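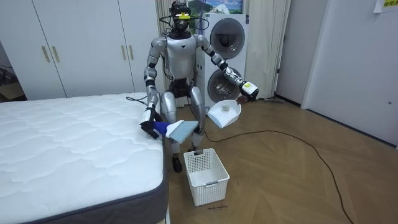
Brush in one hand, dustpan in the other, next to the mattress in our test room.

About Plokari

We write the software that sits between "sweep that up, please" and a pair of robot arms moving. That covers how a robot works out what is in front of it, how it decides what to do first, and how it gets its hands to the right place without knocking over everything on the way. We don't build robots. We love them, we spend all day with them, and we are very happy to leave the metal to other people!

Housework is our subject, and we chose it on purpose. Factories are tidy and predictable, and there is a lot of good software for them already. A bedroom is a different matter. The bed is in the way, the light changes when somebody draws the curtain, and the thing you need to pick up is small and see-through and has rolled up against the skirting board. We find this sort of problem enormous fun, and after 3016 logged practice runs we still do.

How we started

Plokari began in June, in a borrowed room in Narnness, with three of us and one very long table. The first thing we wrote was a planner for folding towels. It folded them beautifully as long as they were the same towel, lying the same way up. The second version was better and a good deal slower. By the third we had thrown out most of the towel code and kept the part underneath, the bit that lets two arms share a job without either one waiting about for the other. That part grew into Sakelow, and nearly everything we do now is built on it.

There are six of us these days. We work in a pair of rooms on the same street, one full of desks and one fitted out like a home.

What we make

Sakelow is our two-arm planner. You give it a task and it works out which hand holds still, which hand moves, and when they swap. Sweeping into a dustpan is our favourite test because it sounds so easy. The pan has to stay at the right tilt, the brush has to meet it at the right height, and both depend on where the robot's knees and elbows happen to be. If the brush path changes halfway through, the pan has to change with it. Sakelow replans both arms together, many times over in a single sweep, and it will stop and ask for another look if the plan no longer matches what the cameras report.

Paracha is the perception side. It keeps a running picture of the room: floor, furniture, things that can be moved, things that can't. It is especially good at edges, such as where a mattress ends and the floor begins, and it gives every object a score for how sure it is. We are proud of that score. A robot that knows it is guessing can slow down, move its head and try again, and we would much sooner have that than one that charges ahead. Clear plastic and cables are still the hardest things for it, and we have a long list of improvements waiting.

Then there are the tools, which don't have grand names. We have a replay viewer for stepping through a run and seeing what the software believed at each moment. We have a checker that goes through a planned movement and flags any point where a hand comes too close to furniture. There is also a small editor for marking up recordings, written in one rainy week for our own use and now the thing visitors ask about most.

How we work

Every change gets tried in simulation first and then on a real robot in the home room. We keep the failed runs as carefully as the good ones, and we watch a batch of them together over lunch with the replay viewer up on the wall. Some of our best ideas have come from a brush missing a dustpan by a finger's width and somebody shouting "go back, go back, look at the wrist".

We write our notes in plain words. If a colleague who has never touched the planner can't follow why it chose a movement, we take that as a fault in the planner's reporting and fix it. New starters get a task on the robot in their first week, with a colleague beside them and the stop button within reach.

What comes next

This year we want Sakelow to cope with jobs that involve moving around the room between steps, so that sweeping beside the bed can carry on into emptying the pan. Paracha is getting better at soft things too: bedding, curtains, clothes left on a chair. We are also tidying up the movement checker so that other teams can run it without ringing us up to ask what the colours mean.

Come and see us

We enjoy showing people what we do. Student groups, other robot teams and curious neighbours from around Narnness are all welcome on our open afternoons, and you are free to bring an awkward household object for Paracha to puzzle over (a colander kept us busy for days). Write to us through the contact page and say a little about what you'd like to see.

Page last updated 2022-01-19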